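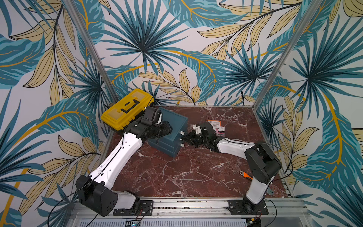 Work in this period concentrated on the second objective of the Plesteo project, opening latched containers with two arms under visual control. The first objective, single-arm grasping of rigid objects on a cluttered table, was closed in January and is covered in the previous report. The task now under study needs one arm to hold a storage box while the other releases its latches. The teal box has three small latches on one side, and in the current setup the left gripper bears on the box as the right one comes in toward the latch side. Both arms are bolted to a common rail, so their relative position is fixed and calibration is done once per session.

Data collection. The training set now stands at 3,000 teleoperated episodes. Trinh Phí rewrote the episode checker, which rejects recordings with dropped joint readings before they reach storage. Wall and table coverings are changed between blocks of episodes. The patterned coverings were introduced after an early policy, trained on plain gray surfaces only, failed to locate the box when the background was replaced. Other items, among them a yellow toolbox and small hand tools, are left on the table as distractors.

Method. We compared 2 policies trained on the same data. The baseline predicts joint targets for both arms in a single output. The second, referred to internally as Jitier, predicts the holding arm first and conditions the latch arm on that result. Network size and training time were kept equal. Evaluation used 24 box poses not present in training, with the same poses given to each policy.

Results. Jitier released all latches in more of the test poses than the baseline did. The gain came mainly from poses in which the box stood at an angle to the rail. The baseline tended to start the latch motion before the hold was stable, and the box then turned under the load. Remaining failures in both policies are mostly fingertip slip on the lowest latch. We do not yet have a reliable signal for a partly released latch – camera views alone are not enough when the fingers cover it.

Deviations from plan. Force sensing at the wrist was due in this period. Delivery from Karaca was late and the sensors have not been fitted. No change to the budget is requested.

Next period. Fit and calibrate the wrist sensors, repeat the comparison with force input, and begin transfer to the second cell at Wedmont. Notburga Auer will lead the transfer and will send the revised test protocol before the first runs there.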